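Keeping the table-setting cell running at Prunham

The tray cell at the Prunham training kitchen has one arm, one gripper and a table where it lays out plates and cutlery. Ernő Vass has looked after it for five years. He works for Vurkidmont, the small firm that built the cell, and he spends most of his week in Prunham. We met there in September, a little after 7 in the morning, before the kitchen staff arrived.

Vass starts every day in the same place. He opens the gripper from the teach pendant, takes out a penlight and looks at the pads.

"If I have ten minutes, I spend eight of them on the pads," he said. "The arm is a good arm. It doesn't need me every morning. The pads do."

The pads are gray, with a soft, fibrous face, and they are glued to the inside of each finger. The first version of the gripper had rubber there. Rubber held well for the first few weeks, Vass said, and then it began picking up grease from the cutlery. Spoons would stick to one finger when the gripper opened and hang for a moment before dropping. They landed wherever they liked.

"A spoon that lets go late is worse than a spoon you never picked up. If you miss it, the program knows. The fingers close all the way and you get a fault. If it lets go late, the program thinks everything is fine and goes to get the next one."

He tried three kinds of rubber and a silicone before he gave up on smooth faces. The fiber pads came from Evaristo Cuevas, who runs the workshop at Plodau and cuts most of the soft parts for Vurkidmont's machines. Cuevas sent a strip of it in an envelope with no note. Vass cut two pieces with scissors and stuck them on that afternoon.

They have a drawback. The fibers work loose, starting at the top edge, where the handle drags as it comes in. Vass doesn't worry about a little fraying. He changes a pad when he can feel the backing through it with his thumbnail, or when one side has gone noticeably thinner than the other.

"People see the fuzz and want to trim it," he said. "Don't trim it. Somebody trimmed it for me once, to be nice, and I lost half a day. They took more off the left than the right. Every spoon went down crooked."

Changing a pair takes him half an hour if the old glue comes off cleanly. He takes the fingers off the gripper to do it, two screws each, and works at the bench. The old pad peels away in strips. What's left he scrapes with a plastic blade, then wipes with alcohol and leaves alone until he has finished a coffee. The new pads go on with a thin layer of contact cement, and he presses them in a small vise with wax paper between the jaws.

Then the fingers go back on, and this is the part he told me to write down. The screws are brought up finger-tight, the gripper is closed on a steel gauge pin, and only then are the screws tightened, a little on one side and a little on the other. If the screws are tightened with the gripper open, the fingers can sit at slightly different angles and still look fine.

"You won't see it with your eyes. You'll see it in the spoon. It leans."

Leaning is what he checks for next. After any work on the fingers he runs a short routine he calls the lollipop. The gripper takes a spoon by the handle and holds it with the bowl clear of the fingertips while he looks at the wrist camera picture on the laptop. He wants the handle straight down the middle of the channel and both pads touching it. He isn't fussy about where exactly the bowl comes, as long as it's the same place on the next try.

He repeats the check with six spoons, because the plastic ones vary. The mold leaves some handles a touch wider, and a handle that has been through the dishwasher many times can take on a bow. Anything with a bow he can see goes in a bin under the bench.

I asked about light between the handle and the pad, which shows up on camera from time to time as a thin bright line. He said he used to chase it. He shimmed fingers with tape, swapped pads and even blamed the camera mount. These days he pushes the bowl lightly with a fingertip. If the spoon doesn't turn in the grip, he leaves it.

"The handle isn't flat and the pad isn't flat, so you get a gap somewhere. I want to know if it holds. A gap that doesn't move is not my problem."

The glossy spoons gave him a different kind of trouble. The cell finds the cutlery with the same wrist camera, and the overhead light puts white spots on a shiny bowl. In the first year the software would sometimes take one of those spots for the edge of the spoon and set the grip too far over. Vass and a programmer at Vurkidmont, Somogyi, argued about it for most of a winter. Somogyi wanted matte spoons. The kitchen had a storeroom full of glossy ones and said no.

In the end they did two things. They dropped the exposure on the camera, which made everything look dull but kept the bright spots small. And Somogyi changed the software to find the handle first and work up from there, since the handle is narrower and throws back less light.

"He was right that matte would be easier," Vass said. "I was right that we weren't getting matte. We are still friends, more or less."

White plates against a green-blue surface have never been a problem. The camera finds the rim easily. What does cause stops is a plate that has been put down over the place where a spoon is about to go, or close enough that the gripper would knock it. Vass set a clearance in the program for that, and he has changed it twice. Too small, and the finger touches the rim and nudges the plate. Too large, and the cell refuses perfectly good layouts and stands there waiting for a person.

"It's at 33 millimeters now. Ask me next year."

The camera gets its own small routine. He wipes the lens with a dry cloth – never with the spray the kitchen uses, which leaves a film – and then checks that the mount hasn't turned. He does that by looking at the bottom corners of the picture. The two pale blocks at the base of the gripper should show there, one on each side, where they showed the day before. He has a printout from the last calibration taped inside the cabinet door and compares against it. If the blocks have shifted, the camera has shifted, and he recalibrates before he lets the arm pick anything up.

That happened over the summer. Someone hung a towel on the wrist to dry, and the weight of it pulled the bracket round by a hair. The arm ran like that through one lunch, setting every spoon down a little to the right. The trainees moved them back by hand and didn't mention it until the next morning.

"They thought they were helping me. So I made a sheet. Anything strange, write it on the sheet. Time, what it did, your initials." He pulled it off its clip to show me. Most of the entries were short. One said only "spoon fell, 11:40." Another said "made a noise," with no time and no initials.

Was that one useful?

"It was, yes. I went and listened." The noise was a cable tie rubbing on the housing at the far end of the reach. He cut it off and put on a new one with the tail facing in.

Cuevas still cuts the pads. He joined us by phone for a few minutes from Plodau, where it was loud. He said he now cuts them in matched pairs from neighboring bits of the same strip and tapes each pair together so they can't be mixed up. He has asked Vass to send back the worn ones, and keeps them in a drawer with the month written on the back.

"I look at where they wear," Cuevas said. "For a long time it was always the left one, at the top. I told Ernő his arm was coming in off center. He told me it wasn't."

"It was," Vass said. "By a little."

He corrected the approach point, and the pads now last over two months a pair. Before that he was changing them every three weeks.

By the time we hung up, the kitchen staff were coming in. Vass ran the lollipop once more, looked at the laptop, and wrote his initials on the sheet. 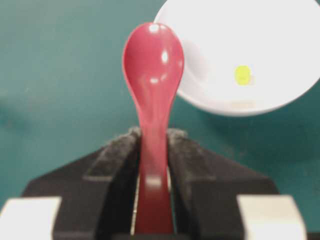

The spoon check on the wrist camera, with a pad on each side of the handle.

Contact the editors | © Prunham Workshop Notes | Back to top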